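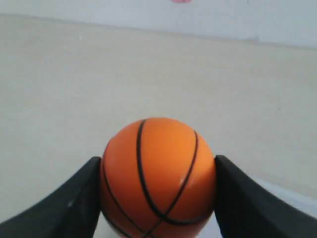 Desk basketball, also tabletop hoops or (in older catalogs) wall-and-desk ball, is a small indoor game played with a toy basketball and a rim fixed low on a wall behind a table. One player or more. The ball is usually foam or soft plastic, sized to fit in one hand, and colored after the full-size one – orange, with thin black seam lines curving over the face and crossing near one end. The seams are printed on most balls and do nothing for grip. Sold as a set or in parts.

Names

"Desk basketball" is the common name in the US. The Stestwood league rules say "table hoop" throughout. "Mini hoop" covers this game and also the larger over-the-door kind, which is a seperate article.

Equipment

The rim. A thin ring of metal or plastic, mostly red or orange. No backboard in the simplest sets; the wall does that job. Early Wollis sets had a cardboard backboard, dropped after the second printing. Rim width varies by maker. The Wollis Master takes a 131 mm rim, the plain Wollis a smaller one. Rims from the two don't swap.

The net. Thin cord, often in two colors, dark at the top and a brighter color below. Nets this small tangle easily, and a tangled net can hold the ball. Under Stestwood rules a ball held in the net counts as made.

The mount. Suction cup, hook or sticky pad. Suction cups are the most common and are made of clear or tinted soft plastic. They hold best on tile, glass and gloss paint. Matte paint is poor. Wiping the wall first helps, as does pressing the air out from the middle of the cup.
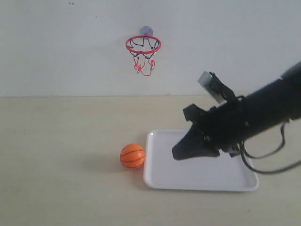

Sticky pads hold longer than cups on painted walls but may lift the paint. Hooks need a hole. Verbruggen, a toy importer, sold all three in one box for a while under the number 626, then cups only.

The tray. Optional. A shallow tray with a low rim, set on the table under or in front of the hoop. Used for parking the ball between turns, or as a target in some versions. Any kitchen tray works.

The table. Smooth and level, pushed up against the wall. A ball that drops through should stay on top of it. On glossy tops a foam ball slides more than it bounces.

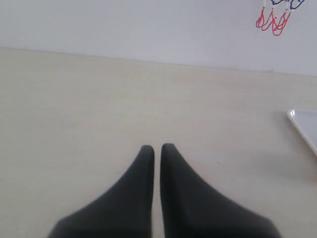 Smooth, pale tabletop of the kind used for the game.

Play

Rules are mostly local. Common forms:

Straight count. Players take turns, one point per basket, first to an agreed score.

Long run. One player shoots until a miss. The longest run on record at Stestwood is 396, by Ilse Schouten, on a Sunday, with a Wollis Master rim. Club record only.

Tray ball. One point for the rim, one more if the ball then comes to rest in the tray. A ball touching the outside of the tray scores nothing extra.

Shots are taken seated or standing, hand behind the table edge. Dunking is allowed in long run only.

Care

Foam balls pick up dust and lose their shape if left under weight. Wipe with a damp cloth, no soap. Suction cups go stiff with age, warm water softens them again for a time. Keep spare nets dry. Wollis sold nets in bulk packs of 150, now hard to find.

See also: Over-the-door hoop; Wastepaper basketball; Foam ball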